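How a cable cell lost its grip without reporting it

Ewan Paewai keeps the fault log for the patching cell at Clamville, where two arms share a table and take turns moving network-style cables in and out of a panel. The cell is run in simulation first, and changes go to the hardware only after they pass there. In September the simulated cell began reporting completed insertions that had not happened.

"The log said 2,811 cycles and no faults," Paewai said. "I looked at the end state of one of them and the plug was resting against the face of the panel. It had never gone in."

The task is short. An arm takes a cable by one end, carries it to a socket, pushes until the force rises, and lets go. The other end may already be plugged in, so the cable forms a loop that pulls on the gripper as it moves. Paewai considers that pull the source of the trouble.

"A stiff cable is a spring. You bend it into a loop, you have stored some energy, and it wants to turn the plug in the fingers." 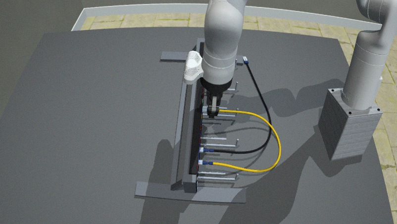
What the force check missed

The controller confirmed an insertion on force alone. If the plug had turned slightly in the jaws, its corner met the edge of the socket, the force rose on schedule, and the cycle was marked good. Paewai's group replayed 20 suspect cycles and found the same pattern in all of them: a small rotation on the way over, a contact 3 mm early, a release.

"The early contact was in the data the whole time. We had the depth. We weren't using it to reject anything."

The second problem was worse from a safety standpoint. After a false success the arm retracted along its normal path. If the plug had caught on the socket, the cable came up with the gripper for a short distance, and on four occasions it crossed the path of the other arm. The arms were interlocked against each other. They were not interlocked against a cable.

Kurnmont, which supplied the motion planner, treated the cable as part of the gripper and gave it no shape of its own. Paewai does not call this a defect. "It was in their manual. We read it and carried on."

The close view from the gripper became the main tool for diagnosis. It shows the two finger pads and whatever stands between them, and it moves with the wrist, so a plug that tilts relative to the pads can be measured without knowing where the arm is.

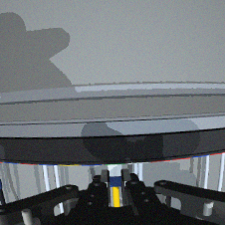 Why not just grip harder?

More force delays the slip and marks the plug housing. The group tried it, and the rotation came back on the tighter loops.

The fix, as released, has two parts. An insertion now needs both the force rise and the full depth, and a tilt check runs before the final push. If the check fails, the arm backs off and takes the plug again. The retract move is slower over the first stretch and stops if the load on the wrist does not drop.

A third change, proposed by Ibrahim, would model the cable as a moving obstacle for both arms. It has been tested on the Drerley build and is too slow for use. Paewai has left the item open in the log, with the old cycle count crossed out and the word "unverified" next to it.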